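Coffee Cups, Pale Tables and Me

I have been meaning to write about coffee cups since September, when I finished the last of the good chairs and promised you all I would move on to something smaller. Well, it doesn't get much smaller than a paper cup! My grandmother would have been horrified that a person could have this much to say about a thing you throw away, but she also ironed her dish towels, so I think I come by it naturally.

For anyone new (hello, and sorry about the length, it's always like this), I drink my coffee with far too much milk in it, I drink it slowly, and I nearly always drink it at a pale table. Those three facts together explain most of my life. The milk means the rings are beige and I don't notice them until they've been there a while. The slowness means the cup is standing near my elbow for the better part of an afternoon. And the pale table shows every single thing that has ever happened on it, at least when the light comes in low from the side, around four o'clock, when you were hoping to be done with cleaning for the day.

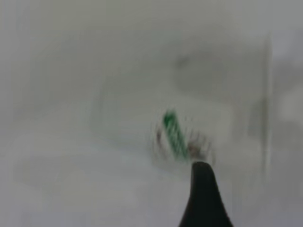
TABLE TALK

I grew up with a dark table. It was my mother's, a great heavy thing from a furniture store called Vulleck that closed when I was in high school, and you could have fed a whole soccer team on it and not found a crumb afterward by looking. You had to go by feel. I remember running my palm over it before homework and coming up with sugar, rice, and once a whole dried pea. We thought of ourselves as a very tidy family. Then I moved into my first apartment, where everything was as white as an egg, and discovered that I was not tidy in the least, I had only been well camouflaged.

So my first advice, if you're choosing a table and you drink the way I drink, is to think about which kind of person you'd like to be. A dark one lets you rest. A light one makes you get up. I've ended up loving the light ones, mostly for how they look in winter, when the days are short and any bit of brightness in the room is welcome, but I did have to change some habits to live with one, and I still grumble about it.

Now, the cups. I keep a sleeve of paper ones in the cupboard over the refrigerator for when we have people over, and I know, I know, I do wash real mugs most of the time. But when my reading group comes there are never enough mugs, and the ones we have are all so heavy that Bohumila Vlček, who has bad wrists, asked very sweetly if she could have hers in paper. After that everybody wanted paper. I bought a sleeve of 40 thinking it would last the year and it was gone before the second book.

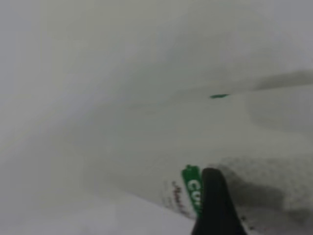 What I look for first is how a cup feels in the hand, and I will stand in the aisle at Vendanura squeezing them through the plastic until somebody asks if I need help. Too thin and the hot coffee comes right through to your fingers, and then you grip it by the top edge, and that's how you end up wearing it. A printed cup is nicer to me than a plain one, too. I like the ones with a strip of good strong green down the side and fat white letters running along it the wrong way, so that you catch the CO and have to tilt your head for the rest. It gives your thumb somewhere to go. I couldn't tell you why a plain white cup always seems to belong to a dentist's office, but it does, and a bit of green puts it right back in the kitchen where it should be.

The trouble with paper is that it has no weight of its own. A mug, when you nudge it, has opinions. A paper cup just goes. It's worst when there's only a swallow left in the bottom and you've stopped thinking of it as a drink at all, and you reach across for the scissors or the mail. My husband's rule is that a cup with less than an inch in it should be finished or taken to the sink, and he has been saying so for as long as I've known him, and I have been agreeing with him for as long, and there is always one by the fruit bowl. 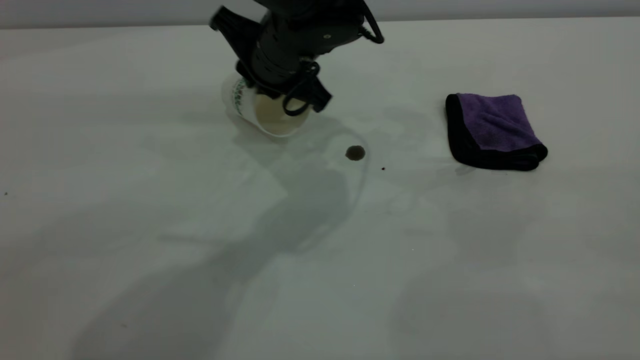 When a cup does go over, I used to snatch it straight back up, and I'd like to save you from that. Snatching slops whatever is left out over the rim, and then you've got two spills where you had one. These days I get the cloth first and worry about the cup second. There's often less out on the table than you'd fear. With the mouth tilted down near the tabletop like that you can still have a good pale beige pool sitting inside against the lower wall, and on the table itself only a faint thin curve and one little dark brown spot off to the right. It's those small dark spots I go after first. I put the damp corner of the cloth on them and hold it there while I count, slowly, and then lift straight up. Rubbing only makes the spot into a smear and gives you more to do.

As for what goes on the cloth, I've tried most things. I had a spray for a long while called Ralidon, which smelled of lemons and left the table feeling like it had been waxed for dancing, and papers used to slide clean off it. Then my sister-in-law gave me a bar of Kandpal, a plain white household soap, 88 cents at the time and I don't suppose it's much more now. You rub a wet cloth on the bar, wring the cloth out hard, wipe, then go over it again with clean water and dry it with a tea towel. The drying is the part I skipped for years! A thin film of milky water dries into an outline, and you'll be looking at that outline every afternoon until you do the whole thing over.
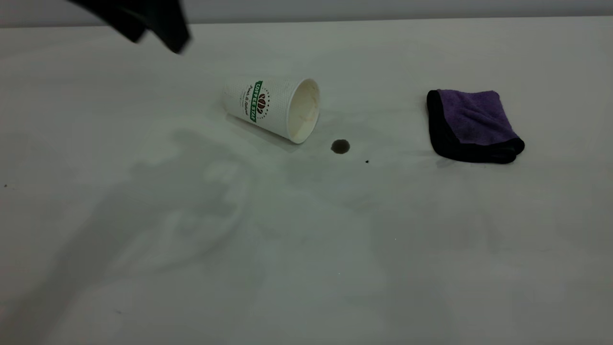
Do the whole table while you're at it, is my feeling. If you only clean the patch where the coffee was, you get one bright clean circle that makes everything around it look worse, and you'll be back with the cloth in 25 minutes anyway. I take everything off, even the fruit bowl, and put it on the chairs. Then I start at the far side and work toward myself in long passes, turning the cloth over halfway. It's a pleasant little job with the radio on, and it's about the only time I ever see the entire table at once.

Oh, and somebody asked in the comments on the chair post whether I put the used cups in with the paper. Ours won't take them, so they go in the trash after I've poured the last drops down the sink, but call your own town and ask, they were very patient with me on the phone.

Next time I'll get to the dish towels, and yes, there will be ironing.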